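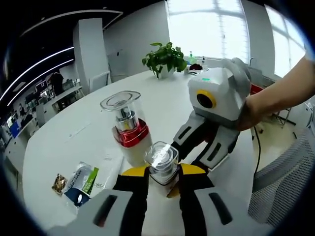 Page last changed: October, week 2 handout replaced

Printed Stationery for Events
Session 3: Invitations and matching pieces
Tutor: Montserrat Bustamante, Nurthorpe, Thursday group

Bring your draft wording from last time. We will be setting it on a folded card and on a flat card, so have a short version and a long version ready.

1. Sizes
The flat card is A6. Four fit on a sheet of A4 with no waste. The folded card is A5 folded once to A6, so you get two from a sheet. Check that your envelope is C6 before you print anything. If you are adding a reply card, make it smaller than the invitation so that it slides in behind.

2. Margins and cutting
Leave 6 mm clear on every side. Home printers differ in how close they get to the edge, and a border placed too near it will come out thicker on one side. If you want colour right up to the edge, print on a larger sheet and trim. Let the background run 3 mm past the cut line.

Score folded cards before folding. On heavy card the fold should run with the grain. Bend the sheet gently both ways and the easier bend is the grain direction.

3. Type
Use two typefaces at most. Names can go up to 20 point. Date, time and place should be no smaller than 12 point if older relatives are on the list. Script faces are hard to read in capitals, so keep them for the names.

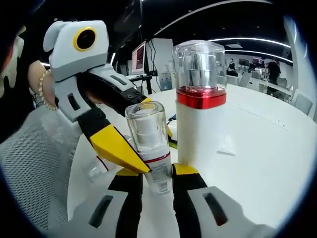 The order of the wording matters as well. Host first, then the occasion, then day and time, then the address, and the reply details last. Look at the Hodthorpe christening card in your pack: the reply date sits above the address and almost everyone in last term's group missed it.

4. Matching pieces
Once the invitation is settled, carry one element across to the rest of the set. The Wong anniversary set uses a single leaf on the invitation, the place cards and the favour tags. The Flaker set repeats the border instead and changes the colour for each piece.

Exercise
Lay out a set for a party of 16: invitation, reply card, place card. Work out how many A4 sheets each piece needs and add one spare sheet per piece. Print a test copy on plain paper first and cut it out by hand.

Next session: envelopes and liners. Bring a metal ruler and a glue stick.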